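I went to the Halonen open day in Arurberg expecting a free pen. They had 400 chairs out and one tabletop that people wanted to stand next to.
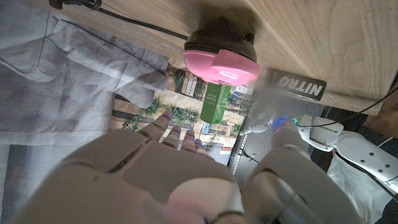
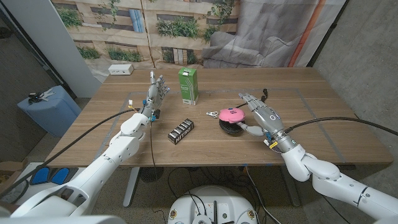

*Visit notes by Emau, Sunday, February 24, 2019*

The pink thing on its black base got my vote. I never learned what it does – I was too busy admiring the wood grain. The black NITRO item promised more excitement than my whole drive over. Coffee was in room 1422, up two flights, and the pens had run out. Next one is in October.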